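Chapter 4
Packing and Shipping for the Small Seller

What you will cover in this chapter
Picking a box size
Void fill, and how much is too much
Weight vs. dimensional weight
Sealing and labeling
Handling a damage claim

Key terms: void fill, dim weight, flap score, carrier cutoff, shrinkage

Start with a Sunday night. Ximena Manríquez sells hand-poured candles under the name Quezada. Her sale ended at noon. By 9 p.m. she had orders taped up along the hallway wall and one size of box left, the big one. So everything went in the big one. Single candles, pairs, a set of six. Crumpled paper on top, tape, done.

Monday she dropped them off. The bill came to more than the sale had made.

What went wrong? Most students say the candles were heavy. They weren't. The boxes were large, and carriers charge for space as well as weight. A candle in a box meant for a toaster gets billed like a toaster. We will work her numbers in full in Section 4.3, so keep a calculator handy.

4.1 Why packing gets its own chapter

Because sellers treat it as the last step. Product first, then photos, then price, then the web page, then at the very end somebody asks what it ships in. Too late by then. The bottle is already a half inch too tall for the cheap box.

Packing decides a good part of your margin. It also decides what the customer sees first, which is tape. Crooked tape, usually.

Two firms we will follow through the chapter. Avamo, a tea seller, ships 2431 parcels in a normal December and uses 20 box sizes. Bronus sells kitchen scales, ships 500 and uses two sizes. Neither is doing it wrong. Avamo has a wall of flat boxes and a person who knows where each one is. Bronus has a closet. Your job by the end of Section 4.2 is to say which setup fits which kind of shop, and at what point a shop should switch.

A note on words. In this book "box" means corrugated cardboard unless we say otherwise. "Carton" means the same thing and you will see it on supplier invoices. A "mailer" is soft, or a flat rigid envelope. Dont mix them up on the homework.

4.2 Picking a box

Measure the item first. Length, width, height, at the widest point - handles count, lids count. Write it down. Then add room for padding on every side. Fragile goods need more, books and cloth need very little. 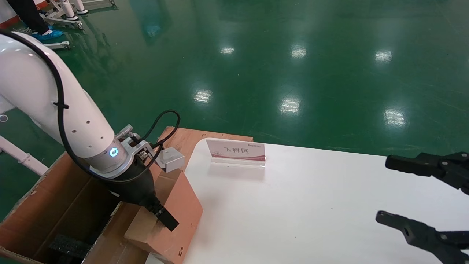
Next, the flaps. A standard box has four on top and four on the bottom, and the long pair should meet in the middle when closed. If they bulge, the box is too small. If you can push them down with one finger and feel nothing underneath, you need more fill or a smaller box. Try the smaller box first.

Old boxes are fine for some things. Check the corners. Soft corners mean the board has been crushed or gotten damp, and it wont stack. Peel off or cover every old label, barcodes too, scanners will read whatever they find.

Buying flat boxes in bulk saves money only if you have a dry place to keep them. Stusent, the supplier in our worked problems, gives a price break at 70 boxes per size. Before you take it, ask how long 70 will last you. A year of boxes leaning in a garage is money you cant spend on stock.

Try it yourself
Take three things from your kitchen. Measure each one, add padding, and find the closest size in Table 4.1. Note how much empty space is left over. Bring your figures to class, we use them again in 4.3.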